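Teaching a robot to empty a bin
Project report, robotics option, second year
Marietjie Adams and Belmiro Barreto
March 31, 2026

What we wanted to find out

We both came into this project thinking the clever part of robotics was the software. Then in January we got our first go at driving the arm by hand, and we've hardly talked about anything else since!

Our question was simple. If a person shows a robot how to pick up mixed household objects from one bin and move them to another, does it matter how the person does the showing? We compared two ways. In the first, you hold the arm near the wrist and move it yourself while it records where its joints go (we called this hand guiding). In the second, you sit at a desk with a controller and steer the arm from there. Our controller software is called Wanolar, and the recordings are stored and replayed with a program called Janjua, which took us a whole afternoon to install.

How we did it

Each of us gave 100 demonstrations by hand guiding and 100 by remote control, so we had 200 of each kind to work with. A demonstration was one pick: reach in, close the gripper, lift, move across, let go. We shuffled the objects between picks and agreed not to tidy them, even when something landed in an annoying corner.

The front bin has sloping walls, and this shaped the work far more than we expected. An object near a wall can't be approached straight down without the wrist getting close to the rim, so you have to tilt. With your hands on the arm you do this without thinking. From the desk it takes two separate movements on the controller, and Belmiro kept doing them in the wrong order.

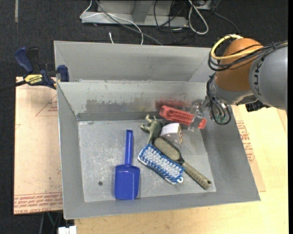
The objects also had their own personalities. Brushes were good fun, with a handle at one end and bristles at the other, and we argued a lot about which end to go for. Marietjie always took the handle. Belmiro went for whatever was nearest the middle of the bin. Looking back, we should have settled this first, as the recordings now show two different habits for the same object and the replay software has no idea whose to follow.

Flat things were hardest. A scoop lying face down gives the fingers very little to close on, and 3 of our remote sessions had to be restarted after we pushed one into a wall and couldn't get it back.

What we found

Hand guiding was quicker to learn and much less tiring for the brain, though harder on the shoulders. Remote control was slow to begin with, but the paths we recorded later on were smoother – you can see it clearly when the joint plots are laid side by side. Our hand-guided paths have little wobbles where we shifted our grip.

Altogether we saved 2,056 short clips, one for each stage of a pick, leaving out the ones we threw away. Labelling them was dull, but it did show us how often we paused just before closing the gripper. Both of us do it, in both methods.

What we would do next

We'd like to try mixing the two methods, with hand guiding for the reach and the controller for the lift. We would also write down a rule for each object before starting, and swap drivers more often – an hour at the desk is too long.

The labelled clips and our joint plots are in the shared project folder, under Stadar.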